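사내 뉴스레터 우누에로(Wunero) 7월호
현장 이야기

봉합사 옆자리에서 보낸 한 달

안녕하세요, 품질평가팀 표예서입니다. 지난 호에 수술실 간호팀 이야기를 실었더니 답장이 꽤 많이 왔어요(다 읽었습니다, 감사해요!). 그중에 "그래서 존잇콤(Jonitcombe) 평가실은 요즘 어떻게 돌아가요?" 하는 질문이 여럿 있어서 이번에는 제 자리 이야기를 써 보려고요.

모르시는 분들을 위해 짧게만. 저희 방은 봉합사와 연습용 패드를 시험하는 곳이에요. 실이 잘 풀리는지, 매듭이 미끄러지지는 않는지, 패드 표면이 실제로 꿰맬 때 어떤 느낌인지 같은 걸 봅니다. 작년까지는 전부 손으로 했어요. 저랑 선은성 님이 나란히 앉아서 하루 종일 꿰매고, 자르고, 적고, 또 꿰매고. 손목 보호대를 서랍에 두 개씩 넣어 두고 살았답니다.

올봄부터는 반복 봉합을 로봇 기구 두 개가 맡고 있어요. 작업 순서를 짜고 기록을 모으는 프로그램 이름이 퓨블로(Fuvlow)인데, 다들 그냥 "퓨블이"라고 불러요. 제가 지은 별명은 아닙니다. 절개선 하나에 매듭을 하나씩 따로 묶어 나가는 단속 봉합이 기본이고, 실 꼬리는 짧게 남기는 게 원칙이에요. 꼬리 길이가 들쭉날쭉하면 제가 표에 따로 적어 둡니다.

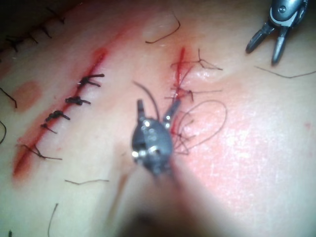 손이 놀게 됐냐고요?

전혀요! 처음엔 저도 커피 마실 시간이 늘 줄 알았어요. 그런데 꿰매는 시간이 빠진 자리에 보는 시간이 들어오더라고요. 지난 한 달 동안 패드 114장을 검사했는데, 손으로 할 때는 생각도 못 하던 양이에요. 매듭 하나하나 들여다보고, 당겨 보고, 벌어진 데가 있는지 확인하고. 손목은 편해졌는데 이제 눈이 뻑뻑합니다. 은성 님은 인공눈물을 상자째 사다 놓으셨어요.

제일 신경 쓰이는 건 실이 엉킬 때예요. 고리가 커지면 기구 두 개가 실을 주고받는 동안 가닥이 절개선 위로 겹치기 쉬운데, 여기서 멈출지 그냥 둘지는 사람이 정합니다. 초반에는 제가 겁이 많아서 조금만 꼬여도 정지 버튼을 눌렀어요. 은성 님이 옆에서 "조금만 더 봐요, 조금만" 하시는데 그게 왜 그렇게 어려운지. 지금은 고리 모양만 봐도 풀릴 엉킴인지 감이 좀 옵니다. 이런 감은 매뉴얼에 안 적혀 있어서, 요즘 둘이서 틈틈이 메모를 만들고 있어요. 벌써 30쪽이 넘었네요. 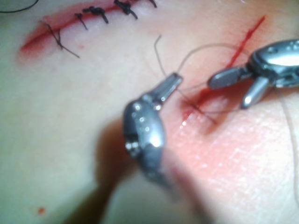 읽는 시간 3분 · 현장 이야기

아, 그리고 근무표 얘기를 빼먹을 뻔했네요. 예전에는 50분 꿰매고 쉬는 식이었는데 지금은 화면 보는 조와 패드 검사하는 조를 오전 오후로 바꿔 가며 섭니다. 이건 저희가 직접 제안한 거예요. 한 사람이 종일 화면만 보면 오후 세 시쯤엔 매듭이 다 똑같아 보이거든요. 처음 받은 근무표에는 교대가 아예 없었어요. 그래서 2주 동안 놓친 매듭을 시간대별로 적어서 들고 갔더니 바로 바꿔 주셨습니다. 이 자리를 빌려 감사 인사 드려요!

아쉬운 점도 있어요. 손으로 꿰맬 때는 실이 뻣뻣하면 손끝에서 바로 알았는데, 지금은 그걸 꼬리가 뻗친 모양이나 매듭 크기로 짐작해야 해요. 그래서 새 실이 들어오면 처음 몇 땀은 아직도 제가 직접 꿰맵니다. 필수 절차는 아닌데, 안 하면 하루 종일 찜찜해서요. 은성 님도 똑같으시대요. 손이 굳는 게 싫어서 점심 먹고 한 줄씩 꿰매고 계신 걸 몇 번 봤습니다.

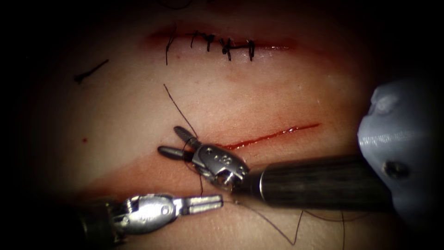 신입 교육도 고민이 많아요. 저는 여기 와서 첫해에 1,000땀을 채우고서야 평가표에 제 이름을 적을 수 있었거든요. 그런데 새로 오시는 분들은 퓨블로 화면부터 배우게 되니까, 손으로 꿰매 보는 과정을 얼마나 넣을지 아직 결론이 안 났어요. 은성 님은 예전 그대로 다 시키자는 쪽이고, 저는 절반만 해도 충분하다는 쪽입니다. 이 문제로 점심시간마다 토론이 벌어져요. 지금까지는 은성 님이 말발로 이기고 계십니다.

의견 있으신 분은 뉴스레터에 답장 주시거나, 지나가다 평가실에 들러 주세요. 오후 네 시 이후가 제일 한가해요. 직접 꿰매 보고 싶으시면 연습용 패드도 한 장 내어 드릴게요. 다음 호에는 한(Han) 동 2층 포장 라인 이야기가 실립니다.

글 표예서, 도움말 선은성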